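Home Builds Talks Parts Bin Contact

Speaker notes — Two Arms and a Washing Machine
Shop night talk, 4 April 2019

(Print these bigger next time. Couldn't read my own notes at the Sosten one.)

START. Say hi. Water. Check the clicker works before opening mouth.

Who has a home build going right now? Hands. Who has one that's been going longer than a year? Same hands probably.

What this is: a two-arm laundry loader, built in the shared shop at Mellerden. Evenings mostly. Began in January, and yes I said it would be done by the end of January. Project name is Prendness. Don't explain the name, it takes too long and it isn't funny.

The job, said plainly. Basket of clothes on the floor. Front loader. Get clothes from one into the other, shut the door. I am not folding anything. Somebody will ask about folding. Folding is a different talk and a different person.

Why laundry — because I was already doing it. Shop rags, aprons, the shirts people leave. Machine's right there. I didn't want to build a fake kitchen out of foam board to test on. Real door, real latch, real cloth.

MONEY. Get it over with early, people stop listening until they hear it.
- budget was 500 dollars for everything that isn't an arm
- spent 444
- the arms were bought used and I'm not saying the number, my household might read this
- most of the 444 went to cables, mounts and power. Cables!! Budget more for cables than you think

Tell the cable story here. First set too short. Arm reaches for the basket, fine, arm goes up to the drum, plug comes out. Arm stops dead with a sock in it. Bought longer ones. Now there's slack everywhere and the slack has to live someplace. Tried clips, tried a sleeve, tried zip ties (too tight, wore a mark in the jacket). What I do now: let it arc out to the side, away from the work, and check it by eye before every run. Not elegant. Tag your cables too. Tag them the day you get them, both ends if you can stand it.

Pause. Ask if the back row can hear.

LAYOUT. Spent way too long on this. Basket off to the side at first, so the door could swing. Made sense on paper. In practice each arm had to do a totally diffrent motion and I was tuning two robots instead of one. Moved the basket to the middle, in front of the machine, an arm on either side. Everything got simpler. The left one is near enough a mirror of the right, I tune one side and flip the numbers. Mostly works. The flip is wrong for the wrist, found that out the loud way.
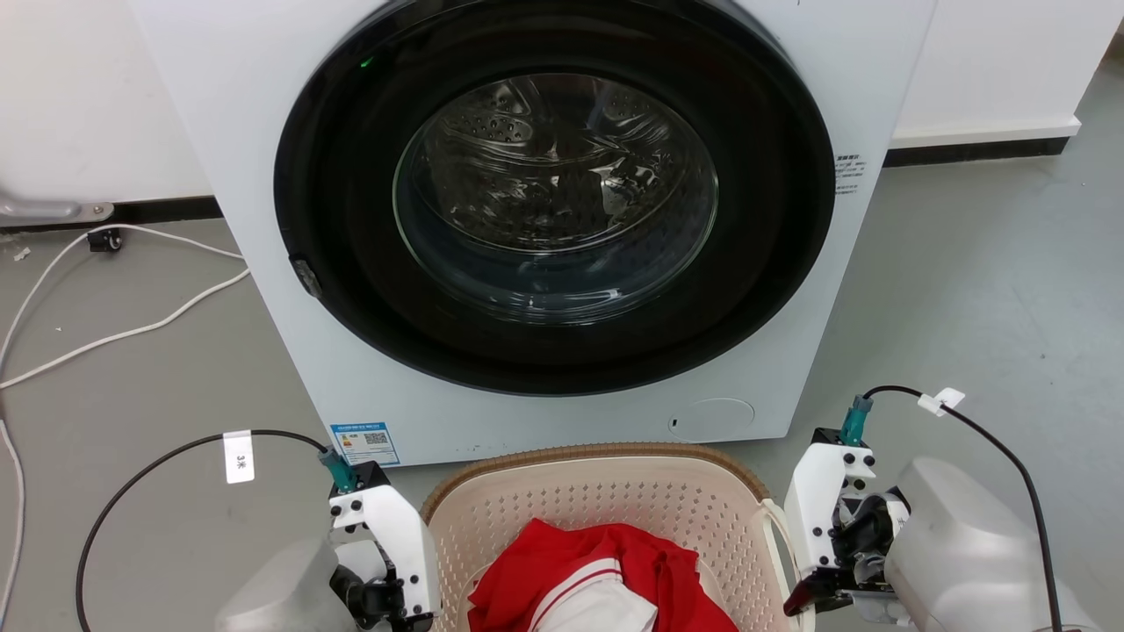
Then the door. The door swings and the basket is in its way, so order matters. Back the basket off, open, bring it in again. I do that by hand for now, I pull the basket myself. Say this out loud, don't hide it. Somebody always catches it on the demo video and then they trust nothing else in the talk.

Door handle. Started with a pinch grip, slid off. Then a hook move, one finger behind the rim and pull the whole arm back. Better. The trick was pulling in a curve and not a straight line — a door is on a hinge, it goes around, I knew this, I have used doors. Straight pull loads up the gripper until something lets go and you just hope it's not the gear.

GRIPPERS. Keep this short, I always go long here.
- stock finger pads too slick for cotton
- tried bike tube rubber: great grip, would not let go of anything
- tried shelf liner, went bald fast
- ended up with soft black pads, changed whenever they look tired
- check the screws. All of them. They walk out. I put thread locker on after I found one in a pocket of an apron

Cloth is awful. Say that slowly. A block is where you left it. A shirt is a new object every time you touch it. Two things I do:
1. don't try to find the collar or sleeve or whatever. Find the highest lump, grab the lump
2. after the grab, lift, wait a beat, look again. If it's hanging down to the basket still, lift higher before going anywhere

Number 2 fixed more than any code I wrote. Before it, I was dragging the basket across the floor by a pant leg.

Basket choice: get one with a stiff rim. The floppy fabric kind folds in and the arm grabs the basket. Which it will hold onto very proudly. Smooth floor, so mine slides, I put rubber feet under it.

RESULTS SLIDE. Be straight about it.
- last session, 21 loads attempted
- 7 went start to finish with no hands from me (aside from the basket pull, say it again)
- rest: mostly dropped items at the lip of the drum. A few hung on the door. One stop because I leaned on the stop button. Count that one as mine

A third. People will do that math in their heads so do it for them. It's a bad number and it's a lot better than where it was.

The lip problem. Arm gets there, lets go right at the opening, half the shirt's in, half is out, gravity picks. Fix in progress is to go deeper, release further back in the drum. But then the wrist is inside a steel can and the camera can't see past its own arm. So it's going in blind. Right now I do it off of saved positions. Works if the machine hasn't shifted. Machine shifts every spin cycle. So tape on the floor, and I nudge it back.

SAFETY bit, do NOT skip even if running late
- stop button within reach of whoever's standing there, not just me
- keep faces out of the space between the arms. Seems obvious, you'll do it anyway the first time something's stuck
- machine unplugged while testing the reach-in. Arms in a drum that can turn is a no
- shared shop so sign on the door when it's live

If time: the Abugri board swap. First control board was the little Abugri one, fine for one arm, choked on two. Symptoms looked like a bad motor. Swapped a motor. Swapped it back. If both arms get jerky at the same time it isn't a motor. If NOT time, skip, it's in the handout.

Next things I want to do, pick any two to mention:
- have the arms move the basket themselves
- close the door with a push and listen for the click
- some kind of check for stuff left in the basket. Socks hide
- tidy the cables (said this at the last talk too)

CLOSE. Parts list on the back table. Shop's open to anybody who wants to come drop shirts with me. Questions. Repeat the question into the mic!! forgot last time

Comments

gearbucket: Was in the second row, thanks for posting the notes. The curve pull on the door saved me a weekend. Mine's a fridge but same deal.

lintfilter: Did you try a bit of silicone on the shelf liner before giving up on it? Lasts longer for me on a pick and place.

shop author: No but I have a tube of it, will try. Pads are cheap so I got lazy.

oddsocks12: parts list link is dead for me

shop author: fixed, try it now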